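Stikine project, progress report to Prestadow
Work package 2: grasp selection among touching cans
Prepared by Mizanur Patwary, July 4, 2020

Status

Work package 2 is on schedule. The data collection phase closed with 162 recorded demonstrations, of which 107 passed screening and went into training. The remainder were dropped for one of two faults: a gap in the joint log, or an operator restart in the middle of the approach. No demonstration was dropped on account of how the grasp looked. That rule was set before collection began and we have kept to it.

Task

The task has not changed since the last report. Cans stand upright in a shallow tray on a foam mat, close enough that one partly hides another from the camera. The policy has to choose the can with the clearest access, bring the fingers around it, lift it out of the tray and set it down at a tape cross on the mat. A second arm shares the workspace and is included in the observation at every step. Each wrist carries a printed housing, which keeps the hand and its wiring in one replaceable unit. 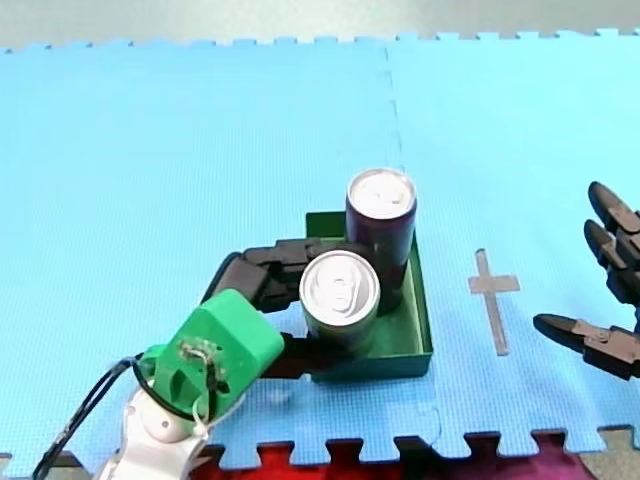
The main difficulty remains the far finger. The near finger can come in low along the tray and has a clear path in most layouts. The far finger must pass over the can and come down behind it, in the space between the target and its neighbor, and the camera loses sight of the fingertip for the last part of that motion. In the baseline policy this is where most failures start. The finger lands on the lid, or it pushes the neighbor and the two cans move together.

Method

We split the grasp into two stages with separate loss terms. Stage one places the near finger and holds it. Stage two closes the far finger, using the joint readings and the last unobstructed camera view in place of the live one. The switch between stages is learned - there is no fixed timer. Shahnaz Barua wrote the switching module, and Habibur Sultana retrained the baseline on the same 107 demonstrations so that the comparison is like for like.

Can finish turned out to matter more than we had planned for. A bare metallic body picks up the color of the tray, and the segmentation step then tends to merge the two. We now vary the tray color in augmentation, and segmentation errors on metallic cans have fallen in the held-out layouts. Dark cans do not show the same problem.

Results so far

On the 13 held-out layouts, the two-stage policy disturbs the neighboring can less often than the baseline. The gain is largest where the cans overlap most in the camera view and close to nil where they stand apart. Placement at the cross is unchanged, as expected, given that nothing after the lift was modified. Full tables will follow with the September report, once the repeat runs are in.
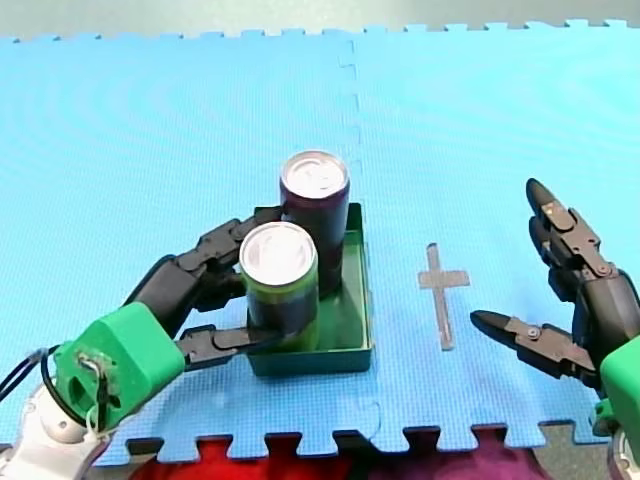
Sabine Kramer, in her comments on the draft, asked whether the gain comes from the two stages at all, or only from freezing the camera view. Her point was that a single-stage policy given the same frozen view might do as well, and that the report should not credit the split until that has been tested. She also asked that layouts with a wide gap be reported separately, so that they do not dilute the average.

Both points are accepted. The single-stage run with a frozen view has been added to the plan and uses the existing data, so no further collection is needed. The results tables will be divided by gap width.

Risks and open items

Finger joint wear is the main hardware risk. Play in the joints changes the closing path slightly, and the policy has no means of detecting it. Moushumi Gazi is preparing a short calibration routine to be run at the start of each session. Spare finger sets are on order from Boseo and delivery has not been confirmed. If they are late, the repeat runs move back but the frozen-view test is not affected.

No change to the budget is requested for this period.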